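Is a written cable rule for a small arm overkill?

Asked by Joana Cunha in Robots and Automation
437 views, 3 answers

We have one tabletop arm that we use for pick and place trials on a play kitchen – small blocks, a toy stove, a sink. I've been asked to write our bench rules and someone handed me a two-page checklist from Skendell as a model. Half of it is about cables: fixed ties, minimum bend, no free loops inside the work area, inspection before every shift. Our arm moves slowly and lifts next to nothing. I suspect this was written for big machines and copied down to small ones without anybody thinking. Do I need any of it? What would you keep?

Answer by Lourenço Nogueira
14 votes

Keep all of it. A rule is a rule and it costs you nothing to follow. Also get an emergency stop if you don't have one.

Comment from Joana Cunha: We have one. And it does cost something, if I have to sign a sheet before every run.

Answer by Margarida Torres
70 votes, accepted

I'd be suspicious of that checklist too. I've seen the same list with three different company names on top and the same typo in item four. A signed sheet mostly proves that somebody owns a pen.

Still, don't throw out the cable part whole. Ask what each line is meant to prevent. On a slow arm with a light payload, I can think of two things worth caring about. One is the loop catching on something tall at full reach. The other is the connector getting tugged a little on every cycle until you have a fault that comes and goes, and then you lose a week blaming the software. We logged 200 cycles on our Trevetard bench before ours started dropping out, and the cable looked fine the whole time.

A loop by itself doesn't bother me. Joints need slack, and people who tie everything down tight because a list told them to will pull the plug out at the first big wrist turn.
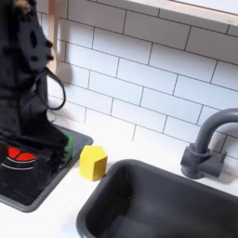

So what I'd write is short. With the power off and the arm safe to move by hand, take it to the four corners of the area you really use and watch the cable at each one. If it touches a fixture or goes tight, move the tie point and check again. Repeat when you change the layout, the gripper or the tool cable. Put the date on a bit of tape at the base.

The bend limit should come from the cable maker's data sheet. If the checklist gives one number for every cable, ignore the number.

And "moves slowly" isn't a rule. Write down the speed limit you set and who is allowed to change it, or it will creep up the first time someone is in a hurry. I'd put that well ahead of anything about ties.

Comment from Tomás Bettencourt: Agree on the speed limit. Ours was set to 30 percent and I found it at full twice in September. No one had touched it, of course.

Answer by Albertina N.
3 votes

Depends where you are. If it's a workplace you need a risk assessment for the whole setup, whatever the size of the arm, and an answer on a help site won't replace that. Dritero used to have a template but the link is dead now. I think Suominen has one, haven't tried it.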